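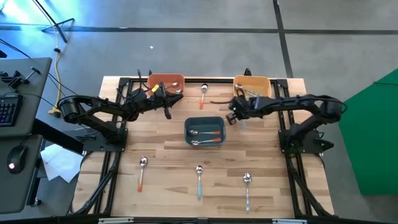
My nan kept her cutlery in an old biscuit tin, and it took me until this January to work out she was onto something. I've lived in my flat in Plorkdale for 3 years and the second kitchen drawer has been a disgrace for every one of them. I'd been putting off the big tidy forever (I'm very good at putting off), but I've finally come around to bins on the bench, plain plastic ones like the reddish-orange one up top, with the spoons out where you can grab one mid-stir. Butcher block underneath doesn't hurt either, all those tan and brown strips!

My neighbour Krešimir Janevski thinks I've lost it. He spent $70 on a bamboo drawer insert from Kadrić, the homewares place near the station, and it's gorgeous, but his drawer won't shut now.

So I rang Sorin Golob, who fits kitchens at Bundier, and he laughed at the pair of us. His rule is to empty the whole drawer into a box, put it in the hallway, and only bring back what you go looking for. I lasted a fortnight. The box still has 40 odds and ends in it, including a melon baller, and I don't even like melon.

It's going to the op shop on Saturday arvo, garlic press and all.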